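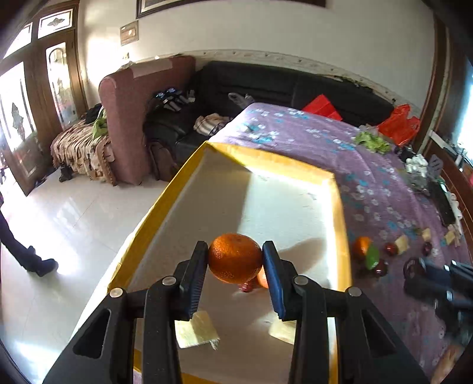
A mandarin held above a shallow tray on a floral bedspread. Mandarins are sold in the loose-peel citrus class.

Produce grading is the sorting of fresh fruit and vegetables into classes by size, color, shape and surface condition before sale. It is carried out at packing houses, at wholesale markets and, for small lots, by the grower. Grading differs from inspection, in which a sample of an already graded lot is checked against a written standard.

Methods

Size is measured as the greatest diameter at a right angle to the line from stem to blossom end. Hand graders use ring gauges or slotted boards. Packing lines use diverging belts, on which each fruit drops when the gap exceeds its diameter. Weight sizing is preferred for fruit of irregular shape.

Color is judged against printed charts. In citrus, peel color is a poor guide to ripeness, as the peel can remain green on mature fruit in warm districts. Internal maturity is therefore tested separately, by the ratio of soluble solids to acid in the juice.

Defects are divided into two groups. Progressive defects, such as decay and open cuts, worsen in storage. Non-progressive defects, such as healed scars and russeting, affect appearance only. Tolerances for the first group are much lower.

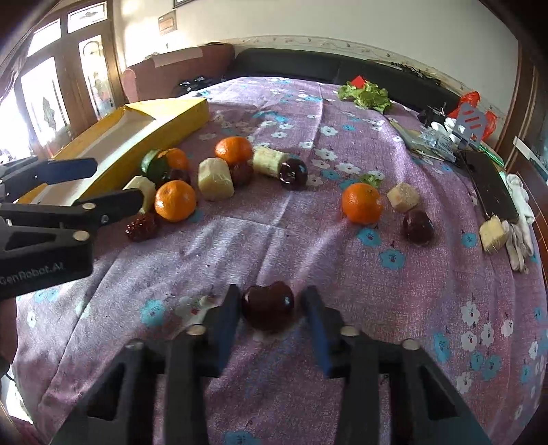

Apple, oranges and other produce on a printed bed cover. Apples and oranges are graded under separate standards.

Brandville system

The Brandville system was a point scale used at the Brandville growers' market. It was drawn up by Carter Cormier, who replaced four named classes with a single score and a cutoff of 47 points. Fruit below the cutoff went to juice. A trial covered 3543 cartons from 129 growers. Disputes over russeted apples led to a revision the following May, under which non-progressive defects could remove no more than 2 points per fruit.

See also

Cold storage
Ring gauge
Ripening

This page was last edited on 11/28/20.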